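Notes from the Bench: the long version of the collaborative cell rules

I promised in the March issue that I'd write up how we got from four different rule sheets to one, and then I kept putting it off, so apologies to everyone who stopped me in the hallway. Get a coffee. It isn't short.

Some background for the people who joined after the Pekness move. We used to have a rule sheet for every cell, written by whoever set the cell up. Some were two lines long. One of them (mine, I'm sorry to say) had a whole paragraph on where to put your coffee mug and no mention at all of who was allowed to clear a fault. When all the cells sat in different rooms with different people, you could get away with it. Then we put everybody on the same floor, people started covering for each other, and the same yellow light meant "wait" at one table and "go ahead, reach in" at the next.

Mattes Buschmann was the one who finally sat down and compared them side by side. He found 161 separate instructions, and 69 of those either repeated another one or flatly disagreed with it. I still have his printout with the highlighter on it. It looks like a kid's coloring book.

So over the winter a small bunch of us went through the pile. I ran it, Mattes did the sorting, and Judite Carvalho came over from Stamwood for the parts where we needed someone who'd done a proper risk assessment more than once in her life. What came out is 18 rules on two sides of a page. I won't go through all of them, you've got the sheet. I want to talk about the ones people keep asking me about, and the ones where I changed my mind along the way.

The big one first: who's in charge of the cell. Every cell now has one named person per shift, and the name goes on the whiteboard before anything is powered up. If you leave for lunch, you hand over out loud and the name gets changed. I thought this was fussy. I said so, at length. Then I spent a morning on the Andero cell where two of us each believed the other one had put it in reduced speed, and I stopped complaining. No harm done, it was just a test program with nothing in the gripper, but I walked around for the rest of the day feeling a bit sick about it.

Next, reduced speed. The rule says you stay in reduced speed for any new program until it has run all the way through 6 times without a stop, and any edit to the path puts you back at zero. Yes, even a small edit. Yes, even if you only nudged one point. I've had some lively emails on this one! The trouble with "small" is that each of us has a private idea of what it means, and mine gets bigger the later it is in the afternoon. We tried writing a definition and ended up with half a page nobody could agree on, so the rule is simply any edit.
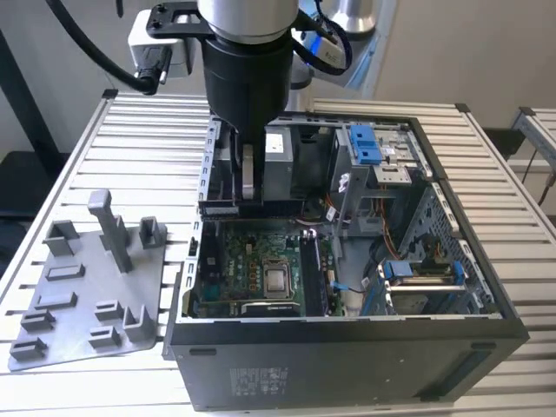
Close-in assembly work got its own section in the new sheet, and it's the section I'd ask you to read twice. Most of our old rules were written for pick and place on an open tabletop, where the arm has clear air on every side and the worst thing it can meet is a plastic tray. Putting the arm inside something is a different job. With a computer tower on its side and the panel off, the gripper is working down between the power supply and the motherboard, with a bare processor sitting in its socket and a drive cage off to one side, and wiring hanging into the case as well. So rule 9 asks for a straight-up retreat move, taught and tested before you teach anything else, and it has to be the move the fault recovery uses. No sideways escapes from inside a case, ever. Rule 10 covers cables, both kinds. Loose wiring in the work gets moved clear of the path or tied back before the first run, and the cables on the arm itself get checked at the lowest and most twisted point of the program, with the arm stopped, by a person looking at them. A sensor lead that hangs in a nice lazy loop up at the home position can be a snag waiting to happen once the wrist is down in the work.

Rule 11 is the force limit one, and I'll admit it's the rule I fought hardest over. My view was that if you set the limit low enough to be kind to a memory slot, you'd spend your whole day clearing false stops. Judite's view was that I was describing a badly aligned program and blaming the limit. We went back and forth on this for longer than I'd like to say. She won, mostly. You set the insertion force from the part's own data sheet if there is one, you write the number on the job card, and if you keep tripping it you fix the alignment first. You may raise the limit only with a second signature, and the second signature can't come from the person who wants to go home.

(That last bit isn't the official wording. The official wording is "a person not assigned to the job.")

Then there's fixtures. I love a printed fixture, I've made more of them than anybody in the building, and I've also been the worst offender for leaving them lying on the table with nothing holding them down. For a part you place by hand, who cares. For a part the robot goes back to again and again, a fixture that has crept over by a hair is a crooked pickup, and a crooked pickup turns into a crooked insertion, and then you're back at rule 11 wondering why the arm keeps stopping. Fixtures now get fastened to the table or clamped, and they get a label with a revision letter. If you reprint one, even from the same file, it gets a new letter and you check your pickup points again. Makhubela sent us a nice little checking gauge design for this and I've put copies in the drawer under the printer. Please put them back in that drawer. I keep finding them in jacket pockets, including my own.

A few of you asked about static straps. The arm doesn't excuse you from wearing one. If your hands go into an open machine, to load it or to clear it or just to have a poke at something, strap on first. The old sheet for that cell only mentioned straps under "manual work," and people quite reasonably read that as not applying to a robot cell. It applies. It's rule 13 now and it's in bold.

And power. The product you're working on is unplugged, and the cord is off the table entirely, so there's no argument over whether it's live. Mattes wanted the cord in a locked box. We settled for a hook on the wall where everyone can see it, and I think that's about right for what we do.

What did we leave out? Quite a lot. There's nothing in there on music, mugs or where to park your chair. There's nothing on which hand you hold the enabling switch in either, which was in three of the four old sheets and as far as any of us could find out came from one left-handed guy a long time back. If you think we dropped something that matters, tell me, and bring the story that goes with it. Stories helped far more than opinions when we were arguing over wording. Rule 4 (no reaching past a stopped arm until it's been put in hold) only got its final shape after someone from second shift told us exactly how she used to clear parts, step by step, and three of us realized we did the very same thing.

I should say what this sheet isn't for. It doesn't replace the risk assessment for your cell, and it doesn't replace the standards or the manufacturer's manual. If the manual is stricter than we are, follow the manual. If you find a spot where our sheet is looser than your assessment, that's a mistake in our sheet and I want to hear the same day. Judite is keeping the list of corrections over at Stamwood, and there are already a couple on it, one of them a typo that had rule 7 saying "may" where it should say "must." Pen that in on your copy if you haven't yet.

New cells get the sheet from day one. Older ones have until the summer shutdown to switch, and I'll come by with the checklist and walk through it with you. It took me most of a morning on the first cell and a lot less on the second, once I'd stopped arguing with my own form. If you'd like to go early, grab me. I'm usually at my desk by 7:30 and I'm much nicer before lunch.

Next issue I'm hoping to get Mattes to write something on labeling job cards so that a person who wasn't there can read them. He hasn't said yes. He hasn't said no, either – so if you see him, lean on him a little.

Questions or corrections: reply to this newsletter or stop by the Pekness bench | © Notes from the Bench. Please ask before reprinting. | Back to top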